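Opinion | Standards and Materials

Compatibility Should Outlive the Catalog

By Smaranda Rusu
March 19, 2021

Manufacturers of modular shelving treat the connector as a design feature to be refreshed. It should be treated as a public interface, with a published drawing and a stated tolerance, and it should stay fixed for at least 20 years.

My own case is ordinary. I bought seven Kikberg wall rails for the office in Dodcombe. Five years later I ordered two more under the same product name. The slot pitch had changed, and the old brackets would not seat. Support offered a discount on a complete new set. The old rails were sound steel, and they went to scrap.

The usual defense is that fixed interfaces block improvement. The record in other trades is against it. Pipe threads, lamp bases and paper sizes have been stable for decades while the products around them changed a great deal. A shelf can get a better finish, a thinner section or a higher load rating without moving its slots. 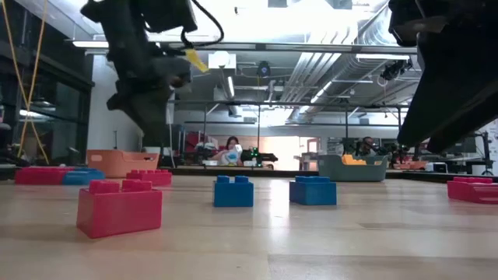 Studded toy bricks in red and blue on a wooden tabletop.

Lucian Mocanu, who reviewed a draft of this piece, objects that small firms cannot afford to hold old tooling. I accept the cost — but a drawing costs almost nothing to publish, and a third party can then make the part. Where a firm does change its connector, it should change the product name too. Buyers can plan around a discontinued line. They cannot plan around a silent revision.

Contact the opinion desk | Back to top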